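Savdale Workroom Inspection Checklist: Tabletops and Powered Equipment
Form 132, used at Finberg and Rind sites

Complete one form for each table. Mark each line OK, Fix or N/A and put the details in the comment.

1. Tabletop clear enough to work on
Fix. Items crowded together at one side. Sort and return to shelf before the next shift.

2. Tabletop surface free of splinters and raised edges
OK. Edge rubbed down in September, no new damage.

3. Table legs tight, no rocking
OK. One foot pad replaced, part 1678 from the Provon catalog.

4. Flat panels and lids stored flat or secured
Fix. Nothing to be left leaning where it can slide. Use the rack by the door.

5. Powered equipment switched off when not in use
See comment below the list.

6. Cords off the floor and away from walkways
OK. Cord cover taped down again at the Rind end.

Comment on item 5: equipment with its lights on counts as powered, even if no job is running. Check for lit displays before moving anything near it, and keep metal parts off the top.

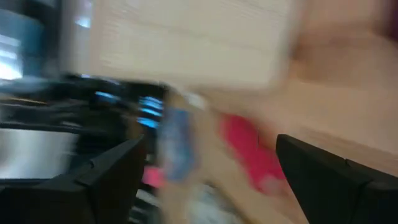 Does a table have to be fully cleared before it can pass?

Only the working side has to be clear. Tools for the current job may stay out if they sit back from the edge and no cord runs under them.

Lines marked Fix are checked again at the end of the shift. If the item is still open, tag the table and write the tag number in the box. Tag 216 is still out on the Finberg side and needs to come back to the office before a new one is issued.

Keep finished forms in the binder for 6 months. Old copies of the form with no line for cords should be thrown out.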